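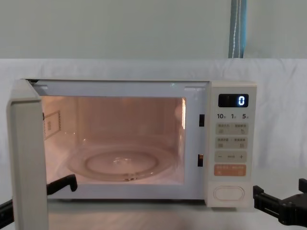
*Figure 11.1. A countertop microwave with the door open, the lamp lit and the glass turntable in place.*

# Chapter 11: Heating with Waves

I burned a lot of soup before I got curious about microwaves. Well, I burned the edges of it and left the middle stone cold, which takes a certain talent! My first oven was a little secondhand Volham I bought in May of my freshman year, and I treated it like a magic box: food in, door shut, press something, hope.

This chapter is my attempt to open the box up (please don't do that with a real one, there are parts in there that can hurt you even when it's unplugged). We'll start with the bits you can see from the kitchen side. There's a metal-lined cavity where the waves bounce back and forth, a glass plate that goes around, and a door that has to latch before anything will run. Look for the two dark slots beside the control panel in Figure 11.1. Hooks on the door fit into slots like those, and that's how the oven knows it's closed.

My friend Asabe Babalola teaches the lab section that goes with this book, and she has her students heat 200 grams of water at 600 watts before they read a single page. I like that. You get a number of your own to argue with, and you'll need it in Section 11.2, so write down your starting temperature, your ending temperature and the time.

Panels vary, by the way. Some have a dial, and some have quick-time settings like the ones here, marked 10 seconds, 1 minute and 5 minutes. For our experiments use the shortest time you can get away with and stir in between. 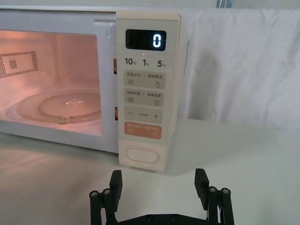
**Why does the plate need to turn?**

Waves bouncing inside a metal box add up in some spots and cancel in others, so food that sits still gets hot patches and cold ones. Turning carries each bite through both, though the very center hardly moves, and that's why I set my bowl off to one side.

## 11.1 Finding the hot spots

For this one you'll need a flat dish, a bag of mini marshmallows and a ruler. Take the turntable out first.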